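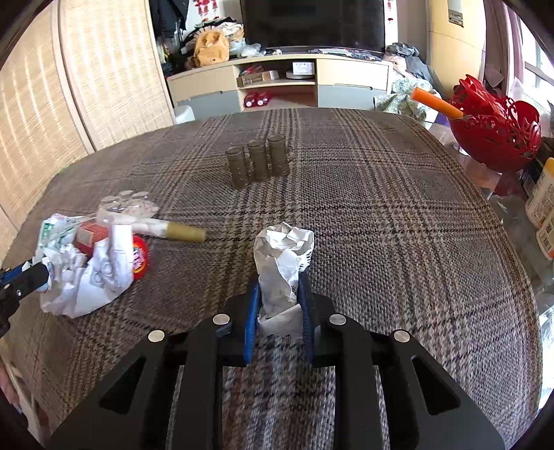
Sorting Packaging Waste at the Table: A Small Household Study

Last updated: January 20, 2021

Introduction

Our course asked each group to pick one everyday source of waste and follow it from the moment it appears to the moment it goes in a bin. We chose the packaging left on a table after small household goods are opened. Food waste and cardboard boxes had already been taken by other groups, and small wrappers seemed to get less attention than either of them.

We wanted to answer two questions. The first was what kinds of material end up on the table. The second was whether it is better to sort them right there or carry everything to the kitchen and sort it by the bins. We did not set out to measure how much waste a household makes in a year.

Setup

The work was done in a shared apartment in Hartley during November. The table has rounded edges and a plaid cloth, and we left the cloth on because that is how the table is normally used. Household things that usually sit there, such as the olive-green cups and the red openwork bowl, also stayed in place. Clearing the whole table first would have made sorting easier than it is in real life.

We ran 30 sessions. Each one had a time limit of 60 minutes, though most finished well before that. In half of the sessions we sorted at the table into paper bags labeled by material. In the other half we put everything in one bag, took it to the kitchen, and sorted it on the counter. The kitchen scale was a Wevow model that one of us already owned. It reads in steps of 2 grams, so single wrappers often showed as zero and we weighed them by the bag.

For the sorting rules we used the leaflet from Clurkum, the collection service for the building. The leaflet has four groups: paper, hard plastic, soft plastic, and everything else.

What was in the piles

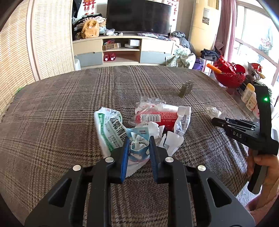
Most of our time went into the wrappers, and the hard plastic was quick by comparison. A tray or a bottle can be recognized by shape, and everyone in the group put it in the same bag. Wrappers tend to lie on top of each other, and a person has to pick each one up to find out what it is made of. In a heap like the one with the white and green wrapper, the light blue and white one and the red package, there is printing on nearly everything, but the printing that stands out is the barcode. A barcode says nothing about material. We had to turn pieces over to look for a recycling mark, and on crumpled pieces the mark was sometimes folded inside.

Clear plastic was a separate problem. When it covered another item it was easy to pick up both together and drop them in the same bag. We found this mistake in 11 of our bags when we checked them at the end.

White pieces were the hardest. Paper, tissue and some thin plastics look alike once they are crumpled. We tried three tests: the sound when squeezed, whether the piece springs back open, and whether it tears with a clean or a fuzzy edge. The tear test was the most reliable, but it makes more small pieces, so we used it last.

Results

In total we sorted around 300 items. Sorting at the table gave fewer mistakes than sorting in the kitchen. We think the reason is that items carried in one bag get pressed together, and small pieces end up inside bigger ones. Sorting at the table took longer, mainly from moving the bags around so that everyone could reach them.

Soft plastic was the largest group by number of items. Paper was the largest by weight. "Everything else" was mostly wrappers made of paper with a plastic layer inside, which the leaflet does not mention. We put them there after talking it over, and another group could have decided differently.

Problems with the study

We knew we were being checked, so we were probably more careful than usual. We also got better with practice, and the kitchen sessions were mostly done first. This makes the table sessions look better than they should. If we did it again we would mix the order.

The bags were a poor choice. They fell over when empty. In the later sessions we used a divided box from Wudska, which stayed up but had openings too narrow for trays.

Suggestions

Flatten wrappers before sorting them. Take the clear plastic off the pile first. Keep one small container on the table for pieces that nobody is sure of, and decide on those at the end, all at once. For the building, we would like the leaflet to add a line on paper with a plastic lining. We have written to Clurkum and have not had a reply yet.

Filed under: Student Projects, Home and Environment, Waste

Related reports
Where Do the Bottle Caps Go?
Food Scraps in a Shared Kitchen
Reusing Shipping Boxes: One Month of Notes
Reading Recycling Labels in Poor Light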